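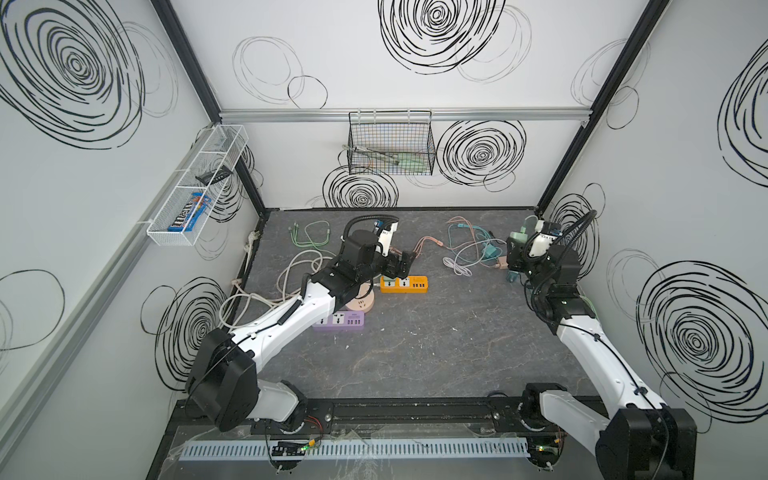 4장. 양팔 셀에서의 그리퍼 비교 시험

제품 문서 | 설치 | 그리퍼 | 카메라 | 제어기 | 다운로드

21.12.19 | Kokeo 응용기술팀

4.1 적용 범위

이 장은 양팔 셀에 Gunby 2지 그리퍼를 장착하고 손가락 패드와 손목 카메라 설정을 비교하는 절차를 다룬다. 제어기는 Sawatzky 계열을 기준으로 한다. 다른 제어기를 쓸 경우 메뉴 이름과 파라미터 단위가 다를 수 있으므로 해당 제어기 설명서를 함께 참조한다. 암 설치와 원점 설정은 2장과 3장에 따라 완료된 상태여야 한다.

시험 대상물은 전원 어댑터, USB 충전기, 멀티탭, 다중 헤드 충전 케이블이다. 단단한 몸체와 유연한 케이블이 섞여 있어 패드의 마찰 특성과 카메라의 근거리 초점을 한 번에 확인할 수 있다.

주의: 시험용 멀티탭과 어댑터는 외부 전원에 연결하지 않는다. 손가락 끝이 콘센트 구멍이나 USB 포트에 닿는 동작이 포함되어 있다.

4.2 장착 전 점검

1. 제어기 전원을 끄고 비상정지 버튼을 누른 상태로 둔다.
2. 양쪽 암 베이스가 앞쪽 장착 레일에 고정되어 있는지 확인한다. 손으로 밀었을 때 유격이 있으면 레일 볼트를 다시 조인다.
3. 그리퍼 통신 케이블이 관절의 회전 범위 안에서 당겨지지 않는지 확인한다. 여유 길이는 손목 관절에서 14 cm로 한다.
4. 카메라 마운트의 나사를 조인다. 마운트가 손가락의 열림 동작과 간섭하지 않아야 한다.
5. 비상정지를 해제하고 제어기를 켠다. 그리퍼 상태가 "준비"로 바뀔 때까지 암을 움직이지 않는다.

참고: 좌우 그리퍼의 ID가 같으면 제어기는 먼저 응답한 쪽만 등록한다. ID 변경은 한쪽 그리퍼만 연결한 상태에서 수행한다.

4.3 파지 시험

1. 제어기 메뉴에서 [그리퍼] > [비교 시험]을 선택하고 패드 종류를 입력한다.
2. 파지력을 최저 단계로 설정한다.
3. 어댑터 몸체의 평행한 두 면에 손가락이 맞도록 손목 각도를 조정한다. 손가락이 플러그 단자 쪽에 걸리면 파지 위치를 몸체 쪽으로 옮긴다.
4. 손가락을 닫고 접촉 신호를 확인한 다음 천천히 들어 올린다.
5. 들어 올린 위치에서 5초간 유지한다. 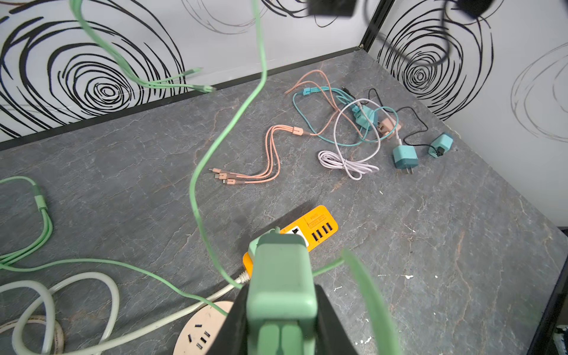 6. 유지하는 동안 그리퍼 개폐 폭의 변화를 기록한다. 값이 계속 줄어들면 미끄러짐으로 판정하고 파지력을 한 단계 올려 다시 시험한다.
7. 같은 조건으로 3회 반복한다. 반복 사이에 대상물의 방향을 바꾸지 않는다.
8. 패드를 교체하고 2번부터 다시 수행한다.

케이블이 달린 대상물은 케이블 장력의 영향을 받는다. 케이블이 다른 물체에 걸린 상태에서 얻은 값은 패드 비교에 사용하지 않는다. 기록 파일의 비고란에 "걸림"으로 표시하고 별도로 보관한다.

주의: 미끄러짐이 보인다고 해서 파지력을 바로 최고 단계로 올리지 않는다. 몸체가 둥근 충전기는 힘이 클수록 패드 사이에서 돌아가기 쉽다.

4.4 손목 카메라 설정

손목 카메라는 파지 직전의 접근 구간과 파지 후의 확인 구간에서 사용한다. 두 구간의 작업 거리가 다르므로 초점은 고정으로 두고, 손가락 끝에서 약 2 cm 앞을 기준으로 맞춘다. 자동 초점을 켜면 렌즈 가까이 지나가는 케이블에 초점이 끌려가 대상물 윤곽이 흐려지는 경우가 있다.

1. [카메라] > [손목]에서 시험할 암을 선택한다.
2. 노출을 수동으로 전환한다. 패드의 어두운 면과 벽 패널의 밝은 면이 한 화면에 들어오면 자동 노출이 흔들린다.
3. 손가락을 완전히 연 상태와 닫은 상태에서 각각 기준 영상을 저장한다.
4. 충전기를 세워서 잡고 포트가 있는 면이 영상에서 식별되는지 확인한다. 식별되지 않으면 손목을 돌리지 말고 파지 위치를 조정한다.
5. 고정 카메라 영상과 시각을 맞춘다. 시각 오차는 [진단] > [동기]에 표시된다.

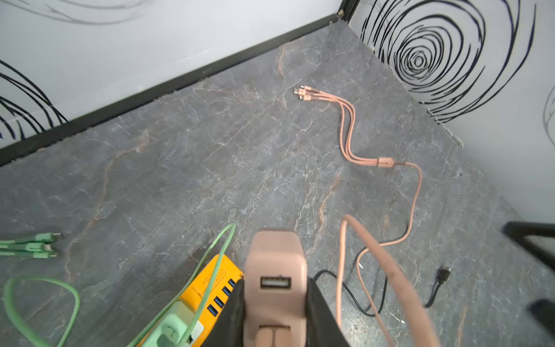
Madomley, 1월. 현장 적용 보충 사항

Madomley 시험실에서 위 절차를 적용한 결과, 표준 패드와 연질 패드의 차이는 어댑터보다 충전기에서 크게 나타났다. 연질 패드는 낮은 파지력에서도 충전기를 유지했으나, 놓을 때 몸체가 한쪽 패드에 붙어 위치가 틀어지는 일이 있었다. 배치 정밀도가 필요한 작업에는 표준 패드를 권장한다.

케이블 헤드처럼 얇은 대상물은 두 패드 모두 접촉 신호가 불안정했다. 이 경우 접촉 신호 대신 개폐 폭을 판정 기준으로 쓴다. 기준값은 패드 교체 때마다 다시 측정한다.

Sawatzky 제어기의 이전 펌웨어에서는 좌우 그리퍼의 기록이 한 파일에 섞여 저장된다. 펌웨어를 올릴 수 없으면 한쪽 암씩 시험하고, 쓰지 않는 암은 대기 자세로 둔다.

4.5 오류 표시

"접촉 없음": 손가락이 끝까지 닫혔다. 대상물의 높이와 접근 위치를 다시 입력한다.
"과부하": 손가락이 멀티탭 모서리나 바닥면을 눌렀다. 암을 수동으로 올린 뒤 오류를 해제한다.
"영상 지연": 손목 카메라의 케이블 접속을 확인한다. 반복되면 해상도를 한 단계 낮춘다.

오류를 해제한 뒤에는 4.3의 2번부터 다시 시작한다. 중단된 회차의 기록은 평균에 포함하지 않는다.

최종 수정: 1월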